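Strata records and the second inspection: an interview with Capucine Texier 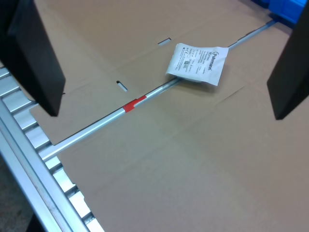

What buyers ask for, and when

Capucine Texier has handled pre-purchase reports on units in Clirley since the Yeo Street blocks were released. Most of her clients ask for a building inspection first and the strata records second. She would reverse the order.

"The records cost less and they rule out more properties," she says. "If the capital works fund is short, I want to know that before anyone goes up a ladder."

Her reference case is Grandska, a complex of 118 units. The levy schedule given to buyers in September showed a quarterly figure of $1,000. The minutes showed a special levy of $355 per lot, already approved and not yet invoiced.

"It was on page 125 of the bundle," Texier says. "The contract summary was correct on the day it was prepared – it had simply been overtaken."

Reading the minutes

She reads three years of minutes, newest first, and marks any item that is deferred more than once. Waterproofing, balcony membranes and lift contracts are the usual ones.

Botond Fekete, who carries out the physical inspections for the same office, works from her marked copy. "I get a unit number and a fault," he says. "Then I can put the moisture meter on the right wall."

Texier does not give an opinion on price. Her report lists the levy, the fund balance, open defects and current by-laws, with page references. Parking and storage cages are checked against the registered plan, as the numbering on site often differs.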